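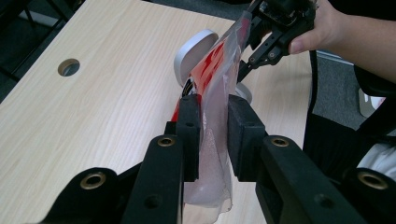
How many times does a person have to do a chore before a machine can pick it up?

More than you'd want, and it depends on the chore. At Zistwood the current target is 1000 good runs per task, and bags eat up more of them than anything else.

Plastic film is the problem. It folds, it shines, it never sits the same way twice. A mug is a mug. So the crew works with grippers in hand, one on the top edge of the bag, one pinching lower down, over and over at a plain wood table. Something red inside, today. Something else later.

Bonifacio Bermúdez runs the sessions. Talks fast, eats standing up. "You get tired and you get sloppy, and then the model learns sloppy," he says. Fair enough. Shifts are short.

The count so far: 2339 runs recorded, 424 of them tossed. Dropped bags mostly, plus a bad batch in November when the clocks on the two grippers drifted apart and noone caught it for days. Bermúdez still winces at that one.

Slow pulls are kept, so are second tries. A clean miss followed by a good grab is worth having, he thinks. Kendach, who trains on the data, wanted those cut at first. They argued. The misses stayed in.

Next up is zip bags. Eleven kinds of them, allready stacked by the door.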